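Ticket 1174: inventory sync drops items from the shop page
Product: Premex Stock (desktop) with the Arkeo storefront plugin
Status: Resolved
Opened by: Zorica Berisha, Flisovau

Hi all, me again! I run a small online shop for aquarium and craft supplies, and since the last update my stock sync has gone a bit wild. I hit Sync, the bar goes all the way across, I get the green "Done" message, and then 19 items are just missing from the shop page. They're still in Premex on my computer with the right counts and prices. They simply don't show up for customers.

What I've tried so far:

Restarted everything, twice. No change.

Logged out of Arkeo and back in (it made me reset my password, grrr). No change.

Deleted one missing item and typed it in again from scratch. It showed up! Then I synced again and it was gone.

Turned off the Radwan label printer add-on, which somebody on the forum blamed for a similar problem back in January. Same 19 items missing, so I turned it back on.

The log has this line over and over:
media check failed, item skipped, code 6

I'm on the regular plan and the items all have plain names, no funny characters.

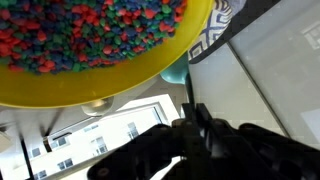
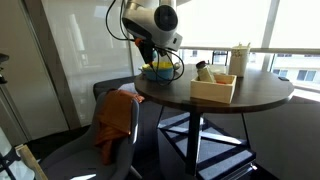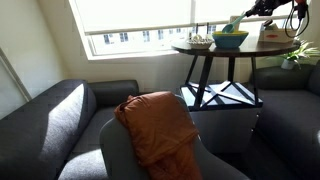
Attachments: colored pebbles in the yellow bowl (first), bowl on the round table (second), armchair with the orange cloth (third).

Update, 26 Aug 2022: Support wrote back and all three went through fine on their test shop, so the pictures themselves are OK. They had me look under Settings, Media, Folder path. Mine was still pointing at my old drive! I moved my files to a new one this summer and only changed the path for the catalog, because I had no idea there were two of them (the second one is hidden under "More"). Anything with a photo saved before the move was being skipped.

I fixed the path, hit Rebuild Media List, waited through a very long cup of coffee, and synced again. All 19 are back, and two more syncs after that didn't lose any.

Could the green message please mention skipped items? I would have caught this so much sooner. Otherwise you can close this one, and thanks for being patient with me!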